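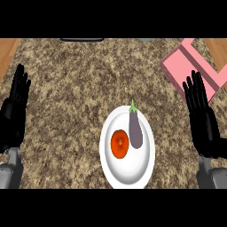
校对工作中最容易被低估的一项,是对细小差错的识别。笔者从事文字校对多年,先后在两家出版机构任职,现以个人名义承接书稿校读,并在本站陆续整理工作中的体会。差错之难于发现,首先与它所处的环境有关。一粒胡椒落在白瓷盘里,隔着桌子也能看见;落在这样一块花岗岩台面上,深褐、浅棕、米白与灰色的斑点密密铺开,找起来就要费一番工夫。排满正文的版面与此相近。字数越密,字形越杂,一个多余的顿号或一个形近字就越容易混入其中,读者的目光从上面经过而不作停留。本文拟就书稿校读中的若干具体做法作一说明,供同行及有志于此的读者参考。

一、关于校读的次数与间隔

目前多数书稿仍沿用三校制度,在此之外另设通读。笔者对这一制度并无异议,但希望就各校次之间的间隔提出意见。同一人在同一天内连续校读同一章节,第二遍的收效通常很有限。校读者对刚刚读过的句子尚有记忆,眼睛看到前半句,后半句便由记忆补足,实际印在纸上的字反而没有读到。将第二遍安排在次日上午,情况即有改善。若能隔一个周末,则更为理想。

九月间,笔者受Kavier委托校读一部地方饮食史译稿,全书44章,外加附录和索引。委托方最初给出的日程相当紧凑,一校与二校之间没有任何空档。经与责任编辑Naomi Lyimo商议,日程改为分批交稿:前半部一校完成后先行退回,笔者转入后半部,待后半部一校结束再回头做前半部的二校。总工期没有延长,而每一章在两次校读之间都得到了搁置。二校中查出的问题,有相当一部分属于一校时目光已经扫过而未察觉的。例如第九章有一处“籍贯”误作“藉贯”,第十七章有一处“账簿”与“帐簿”混用,均在二校时方才改正。

交错安排亦有弊端,应当如实说明。校读者在两部分之间往返,容易遗忘前半部确定的体例。补救办法是另立体例记录,详见下文第三节。

二、关于校读时的介质

电子稿与纸质稿孰优孰劣,同行之间历来有不同看法。笔者的做法是一校用电子稿,二校用纸样,核红时两者并用。

电子稿的长处在于检索。凡人名、地名、机构名、书名,均可逐一检索并核对前后是否一致,这是纸样无法做到的。上述译稿中,山区小镇Kikelel的中文译名在前十章里出现了三种写法,其中一种仅用过一次,夹在一条脚注里。倘若只读纸样,这一处多半会遗漏。笔者检索时并不只检索正确的写法,也会设想可能的误写,将形近字、同音字逐一代入。此项工作较为枯燥,宜安排在精神稍差的时段,例如午后。

纸样的长处在于版面。孤行、单字成行、标点居于行首、图注与图分处两页,这些问题在屏幕上滚动阅读时往往不成其为问题,一旦落在纸上便十分显眼。此外,纸样便于用尺。笔者至今仍使用一把不透明的直尺,逐行下移,遮住尚未读到的部分。有年轻同行认为此法过于陈旧。笔者的意见是,尺子的作用在于限制目光,使其不致跳到下一行,而目光的这一习惯并未随着工具的更新发生变化。

纸样的字号也值得注意。部分单位为节省纸张,将两页缩印在一张纸上。对于一般审阅尚可,对于校读则不相宜。句号与小圆点、全角与半角括号、“己”“已”“巳”三字,在缩印稿上几乎无从分辨。笔者遇到此类情况,均请委托方重新出样,至今没有遭到拒绝。

三、关于体例记录

每接一部书稿,笔者均另建一份体例记录。记录的内容包括:数字用法、年代写法、译名对照、异形词取舍、引文格式、注释位置,以及作者或译者特别要求保留的写法。记录按拼音排序,随校随记,交稿时一并附上。

最后一项尤应重视。上述译稿的原作者Aitana Lorente在书中大量使用当地方言词,译者经反复斟酌,采用了若干并不规范的汉语写法,以保留语气。如校读者不明就里,按词典一律改正,译者的用心即告落空。笔者在一校开始之前向责任编辑索要了译者的说明,共67条,逐条抄入记录。其中有两条与正文实际用法不符,经询问,系译者后期改变了主意而未及更新说明。此类情况并不罕见,故不宜将作者或译者的说明视为定论,仍应与正文互相核对。

体例记录应写明依据。仅写“用A不用B”,三个月后连记录者本人也未必记得理由。笔者的写法是在每一条之后注明出处,或为词典页码,或为编辑来信的主题,或为“译者说明第某条”。若确系笔者自行裁定,即写“自定”,以便编辑复核时知道此处尚有商榷余地。

有关数字用法,这里略举一例。饮食史中多有配料用量,旧食谱写“二两”,现代整理稿写“100克”,同一段中两者并存,不能强求一律。最终商定的办法是:凡引用旧谱原文者,悉从原文;凡作者自述者,用阿拉伯数字加法定计量单位。这一条看似简单,执行时却需要逐段判断何处是引、何处是述,尤其是间接引语,边界颇为模糊。该书第二十六章专论腌渍,仅此一章便为数字用法往来信函多次。

四、关于疑问的提出

校读者的职责在于发现问题并提出处理建议,最终决定权归于编辑与作者。这一原则见于各类工作规程,毋庸赘述。然而疑问应当如何提出,规程中往往语焉不详。

笔者认为,一条合格的疑问应当能够独立成立,即编辑不必翻回前文便能明白所问何事。“此处似有误”这样的批注,等于把查找的工作原样退给对方。较妥当的写法是:“本页称该市场设于河北岸,前文第三章称设于南岸,请核。”倘若笔者已经查过资料,则将资料名称及页码一并写上;未能查到者,亦注明已查何处,以免对方重复劳动。

疑问的数量也应有所节制。笔者早年校读一部文集,年轻气盛,凡觉得不够顺畅的句子一概标出,一章之内批注多达50条。作者来信措辞客气,意思却很明白:其中多数属于个人文风,不劳改动。这封信笔者保存至今。自那以后,凡涉及语感而不涉及正误的意见,笔者均以铅笔另行书写,不进入正式校样,由编辑决定是否转达。

就语气而言,批注宜用平实的陈述句或询问句。反问句、感叹号以及“显然”“怎么会”一类词语,均应避免。作者收到校样时多半已在书稿上耗费数年,对每一处红字都格外敏感。措辞稍有不慎,正确的意见也可能被搁置。

五、关于索引与参考文献

索引与参考文献通常排在全书末尾,也通常是在校读者最为疲惫的时候交到手中。此处差错率之高,与此不无关系。笔者近年来改变了次序,参考文献先于正文校读。这样做有一项额外的好处:正文中引及某书时,书名和年份已经有了印象,若有出入,当即可以察觉。

索引则无法提前,须待页码确定之后方能核对。核对时逐条翻检自然最为可靠,但条目较多的书稿,委托方未必愿意承担相应的费用。折中的办法是分层抽查:人名全查,地名全查,概念词按字母段抽取。若某一段抽查发现差错,则该段全部重核。上述译稿的索引按此办理,在字母P一段发现了问题,Ploltadeck一条所列页码整体错后一页,系该章加入一幅地图之后未作更新。随后将P段全部核对一遍,又查出另外几条,均为同一原因所致。

参考文献中的标点,应与正文分开处理。外文文献用西文标点,中文文献用中文标点,中外文混排的条目从其主体语言。排版软件有时会自动替换引号的方向,这类错误肉眼极难辨认,宜以检索方式逐一排除。

六、关于工作环境

工作环境属于个人安排,本可不论,但不断有读者来信询问,谨在此一并答复。

笔者的书桌靠北窗,光线较为均匀。桌面除校样、直尺、红笔和词典外,不放他物。手机置于隔壁房间。每读完一章起身一次,饮水或在走廊走动片刻。校读不宜听音乐,有歌词者尤其不宜;雨声则没有妨碍。上述各项因人而异,不必效仿。

关于时间,笔者每日校读的有效时长有限,余下时间用于查资料、写信和整理记录。曾有同行建议使用Were一类的计时工具,将工作划分为固定时段。笔者试用过一阵,提示音响起时常常正读到句子中间,于是停用。目前仍以章节为单位,遇到特别长的章,则以小节为单位。

每逢星期四,笔者不校新稿,专门用于复核已经退回的红样。核红的要领在于不仅要看改动之处,还要看改动处的前后各一行。改一字而致换行,换行而致下一行末尾的标点被挤到行首,这种连带的差错在核红阶段最为多见。若改动较大,增删超过一行,则应一直看到该段末尾,必要时看到下一页。上述译稿第三十一章删去了一句重复的话,其后四页的图注位置全部随之变动,其中一条图注与图分到了正反两面。该处在核红时改正,未带入印刷。

七、余论:校读者与读者的差别

有时亲友得知笔者的职业,会将日常所见的错字告知笔者,例如菜单上的“鸡旦”、公告栏里的“部份”。笔者对此一向表示感谢,同时也应说明,闲时阅读与校读是两种不同的阅读方式。闲时阅读以意义为先,错字只要不妨碍理解便会自动略过,这是正常的阅读能力,不必为之惭愧。校读则需要暂时放下意义,一字一字地看。长时间如此阅读,会出现熟悉的字突然变得陌生的现象,“的”字盯得久了也像是写错的。遇此情形,应当停下来休息,切勿在疑惑中改动。

笔者读小说时仍按普通读者的方式阅读,手边不放笔。偶尔遇到错字,折一下页角,读完后也就忘了为何而折。

关于校样中图表部分的处理,包括坐标轴文字、单位及图例与正文用语的统一,内容较多,拟另文说明。

文字札记 > 校读实务 > 工作方法

读者留言

青石板:请教一个问题。译者说明与正文不符时,是先问译者还是先问责任编辑?我们社里的规矩是不允许校对直接联系译者。

站主回复:应先问责任编辑。文中所述的询问亦由编辑代为转达,笔者与译者并无直接往来。

半亩:胡椒那个比方很贴切。上周刚放过一个“的地得”,印出来才看见,心里难受了好几天。

lin_jiaoyang:不透明的尺子+1。我用的是一张硬卡纸,中间挖一条缝,只露一行。缺点是读到竖排的稿子要另做一张。

老周在北郊:参考文献先校这一点受教了。不过我们这里参考文献总是最后才交齐,想先校也没有东西可校,不知先生如何应对?

站主回复:此种情况笔者亦时常遇到。可先就已到部分校读,未到者在体例记录中列明,交稿时提请编辑补核。

半亩:等图表那一篇。另外“部份”现在还有不少人在用,改一次争一次。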